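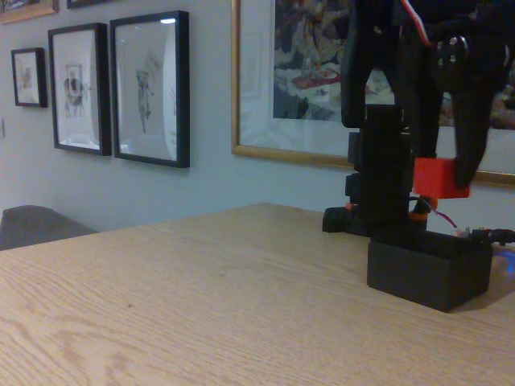 12th September. Up since 4, homepage still not done. Drosau want the new front page live before October and I have changed the headline font three times since breakfast. Serif looks like a law firm. The thin one vanishes on a phone. Went back to the plain sans, bigger, heavier, fine, moving on. Background was the other fight. White was too hard on the eyes so I tried a pale blue-gray, same sort of color as a wall with framed pictures hung on it, and the product shots sit on it much better. Sent it to Gaspard Rey with no explanation. He wrote back "calmer". Taking that as a yes.

Banner next. They sent copy for it, 60 words. For a banner! Cut it to nine. Then they want the word "bespoke" back in, so ten. The button said Discover More, now says See the lamps. They sell lamps. Don't know why that took a whole call on Thursday.

Coffee. Toast. Forgot to eat the toast.

Speed. The big top image was enormous, straight off the photographer's card, no one had touched it. Resized it, saved it again, page comes up quick on my phone now even out on the back step where the signal is bad. Should have checked that in the first week. Also found two copies of the same font loading, one from the old theme. Deleted. Held my breath. Nothing broke, or nothing I've spotted.

Lindqvist called at lunch, on a Saturday, about their contact form. Messages going nowhere for who knows how long. It was sending to an old address, somebody who left. Changed it, sent a test, they got it. Didn't charge. Probably should of charged. Will put it on the next invoice as a line and see if they say anything.

Mobile menu. Ugh. Opens, covers the logo, then the close button sits under the cookie notice so you can't get out of the thing at all. Moved the notice to the bottom. Now it covers the basket. Made it smaller. The legal text wraps to 4 lines on the little phone but you can tap everything, so leaving it. Note for Monday: ask if they even need all that wording.

Cavora quote went out at three. Put 2,000 for the redesign and then sat there wondering if I should have gone higher. It has a booking calender in it and those always eat a week. Too late, sent. If they want the second language as well that's extra and I wrote so in bold. Gaspard thinks I quote like someone apologizing. Maybe. He also still owes me the icons.

Drirklow: 31 product pages, every one with a different title style. Some all caps, some with the price in the title, one just says "NEW new". Started a sheet. Got as far as the kettles. The plan is name, then size, then stop. No prices, no exclamation points. They'll hate it and then they'll forget it was ever different.

Back to the Drosau page after dinner with the lights down to see how it looked at night. Gray text on the blue-gray too faint. Darkened it. Darkened it again. The green on the button is off next to it too, kind of minty. Tried a rusty orange, liked it, showed my sister on her tablet and the first thing she tapped was the button, so orange it is. She couldn't find the opening hours though. They're in the footer. Moved them up under the address, took five minutes, would have argued about it for a month otherwise.

Still to do: the 404 page, the favicon (blurry), somebody's surname spelled two ways on the About page, ask which. Back up before touching the menu again. BACK UP FIRST. Last time I lost an evening.

Eyes gone. Laundry still in the machine. Bed.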